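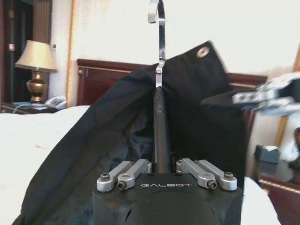 Hanger and black garment

Cold room and logger check -- Piltcombe depot
13 November 2025
Done on the walk round, comments typed up after. Items marked OPEN need a reply.

1. Room door, seals and strip curtain
Door closes on its own from half open -- OK
Bottom seal, hinge side -- split, same spot as June. OPEN
Strip curtain complete -- OK
Comment: tape is not a repair. Order the seal.

2. Fixed sensors
Upper shelf sensor reading against reference -- OK
Lower shelf sensor reading against reference -- reads high by 2 degrees F. FAIL
Sensor cables clipped clear of the fan -- OK
Comment: lower sensor swapped for the spare, old one bagged and tagged for Flondard to recalibrate. Dont put it back in the drawer with the good ones.

3. Trip loggers (Esis units)
Calibration certs in date -- OK, all but the returns from the Saliba run, certs not in the binder. OPEN
Cases cracked or lids loose -- none found
Clock set to local time -- one unit an hour off, never changed over. Reset.
Battery level at start of trip written on sheet -- patchy. Night shift sheets fine, day shift blank more often than not.
Start delay set to 600 seconds -- OK
Comment: the delay is there so the logger can settle before it counts. Somebody had been setting it to zero and then we get a warm spike at the front of every graph and the customer calls. Leave it alone please.

4. Downloads and records
Last download from each fixed sensor complete -- OK
Logger 276, readings on file -- 1,635, no gaps
Alarm limits on file match limits on the box label -- OK
Files backed up off the depot computer -- NO. Backup drive full. OPEN
Comment: clear the old test files first, they take up most of it. Keep anything with a shipment number.

5. Alarms
High alarm test, sounder -- OK
High alarm test, text message -- came through, but to an old phone number as well. Remove it.
Low alarm test -- OK
Door open alarm -- slow. Went off eventually, timer setting looks wrong. OPEN
Comment: retest the door alarm after the seal is done, no point doing it twice.

6. Packing bench
Cold packs laid flat in freezer -- OK
Pack-out card on wall is current version -- no, old card still up. Replaced.
Logger goes in the middle of the load, not against a cold pack -- checked one box, OK
Comment: only had time for the one box. Do more next visit.

7. Staff and paperwork
Temperature log signed both shifts -- OK
Sign off sheet for new starters -- one page missing, recieved a copy by email later, now in binder

Result: pass with open items. Seal and backup first, the rest by next check. Reply on this sheet, not by separate email -- they get lost.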